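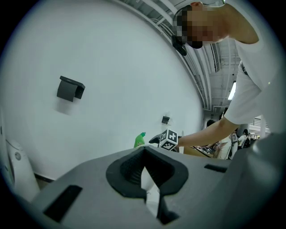 Aliki Karras had asked for the cap to be a lighter green than the bottle, so that a missing or badly seated cap could be spotted from across a room. Her request, sent in with the first set of household comments, has been kept in the final specification of the Virurico refill bottle.

Grorby extends Virurico refill bottle to all Ouellet households

Ouellet, February 19, 2019

Grorby, the household refill supplier, will make its Virurico bottle available to every customer on the Ouellet delivery round from the next collection. The bottle replaces the clear container supplied until now with washing-up liquid, hand soap and general-purpose cleaner. Prices of the liquids do not change.

The Virurico bottle is made of green plastic and closes with a screw cap in a lighter green. It is designed to stand upright on a worktop or shelf, and to be emptied, rinsed, returned and refilled. The colour of the body is the same for all three liquids. Contents are identified by a removable label on the lower part of the bottle, which is changed at each refill.

Trial results

The bottle was tested on part of the Ouellet round before the decision to extend it. A total of 1769 bottles were issued. By the end of January, 1520 of them had been returned to the depot at least once in a condition that allowed refilling. Bottles still in use in customers' homes at that date were recorded as not returned.

Returned bottles were checked at the neck, the base and the side seam. The most frequent fault was a worn cap thread, usually on bottles that had held cleaner. A small number had been softened by very hot water. Caps are now replaced separately, and a bottle with a damaged cap is no longer withdrawn.

"The body outlasts the cap by a wide margin," said Dong-geon Cho, head of packaging at Grorby. "We had been treating the two as one part. Once they were logged separately, the number of bottles taken out of use fell, and the washing line had less to sort by hand."

Changes to the design

Three changes were made during the trial. The shoulder was given a gentler slope so that less liquid is held back when the bottle is tipped. The cap was made taller, with deeper grooves, after customers reported difficulty opening it with wet hands. The base was widened slightly to improve stability on draining boards.

A proposal for a pump top was dropped. Pumps collected dried soap, could not be washed on the existing line and took up too much height in the delivery crates. Customers who prefer a pump may continue to decant the liquid into a dispenser of their own.

Romain Picard of Braltesus, which moulds the bottle for Grorby, said that the changes to the shoulder and base had been made on the existing tool. The taller cap required a new one, and deliveries of caps will run slightly behind deliveries of bottles during the first weeks.

Use at home

Customers are asked to rinse empty bottles once with warm water and to replace the cap loosely before returning them. Labels may be left in place. Bottles should not be put in a dishwasher or used for food or drink, even after washing, and should not be refilled with bleach or with solvents bought elsewhere.

Each delivery crate holds 13 bottles. Households may keep up to 5 at any one time without charge. Clear containers from the earlier range will be accepted back with any collection, with or without their caps, and will be sent for recycling.

Availability

No new order is needed. Existing customers will receive the green bottle automatically when their present supply is renewed. New customers can register at the depot counter or by post. Spare caps are supplied free on request and can be left with the next delivery.

Press enquiries: Armelle Boyer, Grorby press office, Ouellet.
Technical enquiries: Dong-geon Cho, packaging department, Grorby.

Bottles and spare caps for review can be collected from the press office by arrangement.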